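4.2 Positional error in the gazetteer merge

The Grenda gazetteer holds 1,000 named places, of which 600 also occur in the Osagie address file. Both sources give point coordinates, but they place the point by different rules: Grenda uses the centre of the settlement polygon, Osagie the main road junction. For compact villages the two points fall close together. For strip settlements along a valley they can differ by more than 500 metres, and a fixed matching radius then rejects pairs that share a name and a parish code.

We therefore scaled the radius to the longest axis of the polygon and limited the candidate set to the 8 nearest entries. Ties were settled by name similarity, with older spellings taken from the Drovisent index.
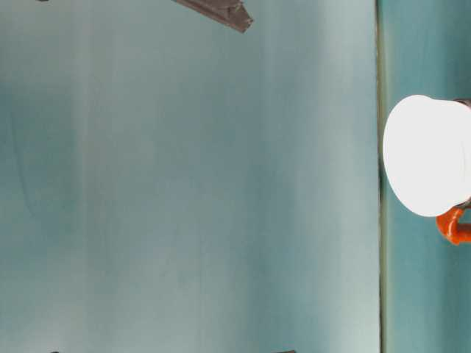
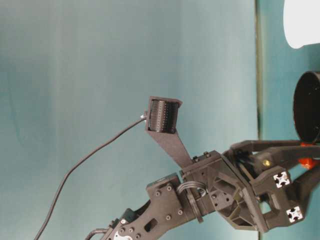 Figure 3.

The Jindwood mapping office, commenting on an earlier draft, objected that a longest-axis rule favours places whose polygons were drawn generously, and asked for the built-up outline to be used instead. We reran the merge on that basis wherever an outline was held. Most matches were unchanged - the exceptions were hamlets with outlying farms, where the smaller radius dropped pairs that we had accepted by hand. The polygon axis is kept in the remainder of this paper, and the affected hamlets are flagged in the released table.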